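Chapter 7
Washing, Draining and Putting Away 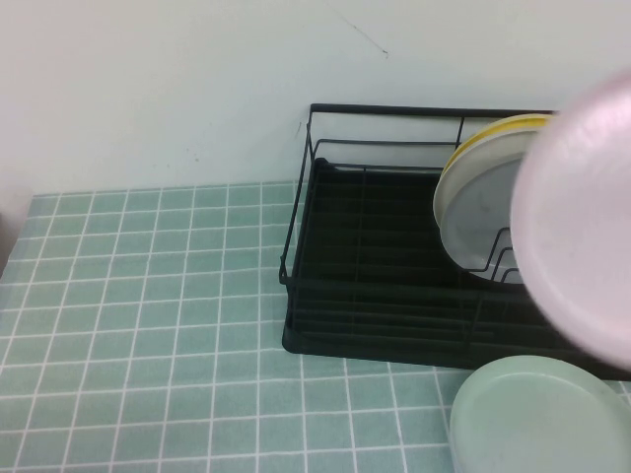
Zulkifli Mangundap and Ningsih Sembiring

Most advice about washing up is repeated long before it is tested. People will tell you that the water must be as hot as you can bear, that glasses always go first, and that plates dried in a rack are cleaner than plates dried with a cloth. Some of this holds up well. Some of it was true in one kitchen, with one sink, and has been passed on ever since as if it were a law. In this chapter we ask what each claim rests on, and we begin with the part of the job that gets the least thought: the draining.

A dish rack looks like a solved problem. Plates stand upright, water runs down, air moves between them, and after a while they can go in the cupboard. The black wire rack at the head of this chapter has three plates standing in it, and the principle is plain enough. What the principle leaves out is everything that decides whether it works on a given evening. How far apart are the plates? Where does the water go once it has left them? What is the rack pushed up against?

Take the last question first. Racks usually live close to a wall, where they take up least of the worktop. Household manuals often warn against this on the grounds that the wall "blocks the air". We are not convinced. Air reaches the plates from the front, the ends and the top as well, and a few inches of wall make a poor barrier. The better objection is that splashes land on paint, and that few people ever pull the rack out to wipe behind it. That is a complaint about cleaning, and it should not be dressed up as one about drying.

Spacing is another matter. When the first edition of this book was being prepared in 2000, students on the household course at Vutstead were asked to dry matching plates in two ways, some with a clear gap and some touching. The touching plates held a film of water where they met, long after the others could be put away. The test was small and the kitchen was warm, so we would not hang a rule on the timings. The film of water, though, is easy to find at home. Run a finger between two plates that have been leaning together and see for yourself.

Then there are the makers' claims. The Multport leaflet, which is reprinted in part on page 21, promises "complete drying" but does not say of what, in what sort of room, or after how long. The Jurer leaflet gives a time and leaves out the temperature. Neither statement can be checked as it stands. You should get used to noticing this, as it will come up again with cloths, sprays and dishwashers.

By the end of the chapter you should be able to load a rack so that water drains clear of every plate, say when a cloth is the better choice, and read a product leaflet without taking its word for anything. Section 7.1 deals with the order of washing. Readers who already have firm views on the order of washing are asked to write them down before they start, and to keep the paper until they reach Exercise 11.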